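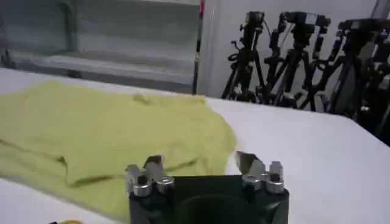 I've been folding laundry on the bed for most of my adult life, and my lower back has had opinions about it for years, so in June I finally gave in and bought the Baran folding table from Galell. I paid $130 for the white one (there's a gray too, a bit more money) and I've used it nearly every day for 3 months now, which feels like long enough to say something useful. The first thing I noticed was how much easier it is to see what you're doing. A rumpled lime-colored shirt on a plain white top just shows you everything, every fold and wrinkle, where on my flowered bedspread I'd be patting around looking for the hem. The top has a soft shine to it, enough that you'll catch some glare if a lamp is close by, but I got used to that pretty quickly.

Size was my big worry. I measured the spare room twice and then taped the outline on the floor, and I'm glad I did, since the Baran is wider than it looks on the Galell site. A T-shirt can lie out flat with its sleeve stretched to the side and you still have white table left over. Bath towels are fine folded once. Fitted sheets are still fitted sheets, and no table is going to help me there!
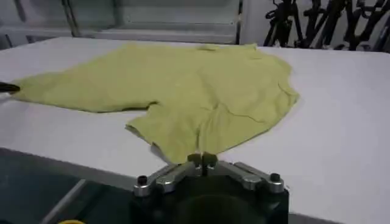 The other thing I'd been wondering about was whether knits would slide around. Mine stay put well enough while I smooth them, though a silky blouse will slip off the front if you turn your back on it. I tried one of those Woneno felt mats on top for a while and went back to the bare surface. Lint wipes right off with a damp cloth, and the mat just held on to it.

Putting it together took me up to 59 minutes, with a break for coffee. The instructions are all drawings and the leg bolts look nearly the same in two sizes, so sort them first. There's a tiny wobble if you lean hard on one corner. I do wish it came an inch or two taller, too. My sister-in-law has the Gornance, a sturdier table with a drawer, but that one was $338 and I couldn't talk myself into it for socks and T-shirts.

Four stars from me, and I'd buy it again. If you're tall, look at the height before you order.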